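Olla a presión eléctrica: limpieza, juntas y pequeños trucos

Ir al contenido | Cocina | Limpieza | Taller | Despensa

La olla eléctrica se ensucia donde menos se mira. La cubeta se lava después de cada uso, pero la tapa se queda muchas veces con un enjuague rápido, y de ahí vienen casi todos los olores.

La junta de silicona

Sáquela después de cada guiso con cebolla, ajo o curry. Lávela con agua caliente y jabón y déjela secar fuera de la tapa. Si el olor no se va, póngala en remojo con 300 ml de vinagre blanco y 800 ml de agua durante una noche. A la mañana siguiente, aclárela y déjela al aire hasta el mediodía.

En casa tenemos dos juntas, una para salado y otra para arroz con leche y bizcochos. La de repuesto la compré en Prothero, en la sección de menaje. Conviene llevar apuntado el modelo de la olla, porque hay diámetros muy parecidos que no cierran bien.

La válvula

Con la olla desenchufada, fría y sin presión, retire la válvula si el manual lo permite y pásela bajo el grifo. Un palillo de madera sirve para los restos de almidón. No use alambre ni agujas. Después de cocer garbanzos o pasta revise siempre este punto.

El exterior

Paño húmedo bien escurrido y nada más. La base no se mete nunca en el fregadero. Para las tapas con superficie brillante, un paño de microfibra seco al final quita las marcas de agua. Los estropajos, aunque digan que no rayan, rayan.

El borde donde encaja la tapa acumula caldo seco. Se limpia con un pincel de repostería viejo mojado en agua con jabón.

Dónde colocarla

Sobre una mesa firme y lejos de los muebles altos: el vapor acaba hinchando los cantos. Deje libre el lado hacia el que sale el chorro. El cable, por detrás y sin colgar. Yo la tengo en una mesa auxiliar Tisden de 52 cm de fondo y queda sitio delante para un plato con lo que se va a añadir.

Preparar antes de abrir

Tenga a mano lo que entra al final. El maíz ya cocido, los fideos finos y las hierbas frescas no necesitan presión. Se ponen en un plato llano junto a la olla y se echan con la tapa ya quitada, con el calor que queda. El perejil y el cilantro pierden el color si se cuecen desde el principio.

Abra la tapa inclinándola hacia el lado contrario a la cara, y solo cuando la presión haya bajado del todo. El agua que se acumula debajo cae sobre la mesa, así que ponga antes un paño doblado.

Guardarla

Siempre con la tapa del revés o apoyada sin cerrar. Cerrada coge olor en pocos días, aunque esté limpia. Dentro puede guardar el vaso medidor y la rejilla.

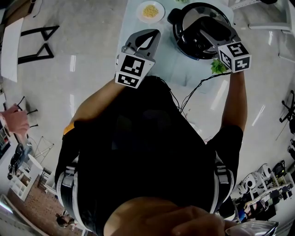
Si la olla va a pasar el verano en el armario, meta una hoja de papel de cocina en la cubeta y cámbiela una vez al mes. Al sacarla de nuevo, haga un primer ciclo solo con agua y unas rodajas de limón antes de cocinar nada.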